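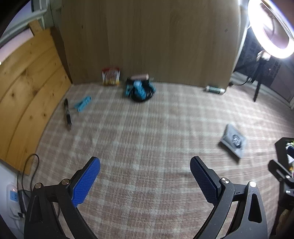 Le coin de la table, avec sa nappe à carreaux et les pinces à linge bleu clair.

Galerie : les petites choses de l'atelier Odera
Textes de Jeptoo Muli

Je présente dans cette galerie la table où nous posons nos affaires avant de les ranger. Lilian Ogola a choisi la nappe en février et je l'aime beaucoup, car ses couleurs sont douces à côté du bois. Les planches de pin ont beaucoup de nœuds, ce qui me plaît aussi. Le câble noir est enroulé et une pince est posée dessus. Le stylo reste près de la planche, à gauche.

Le tube vert et blanc, de plus près. Il a la forme d'un bâton de colle, et chez nous la colle va dans la boîte de Halima Mollel, avec les ciseaux.

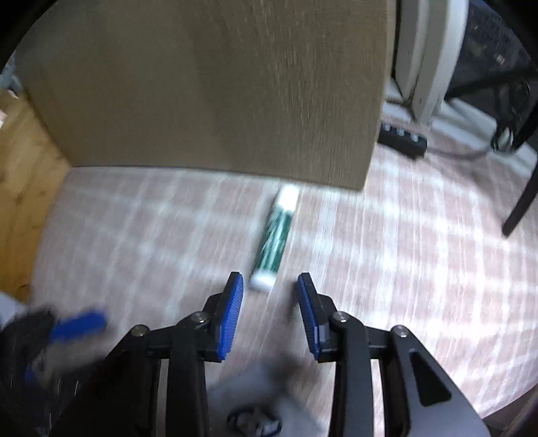

Autres galeries
L'étagère de Lemham
Les tiroirs de Tatu Shemweta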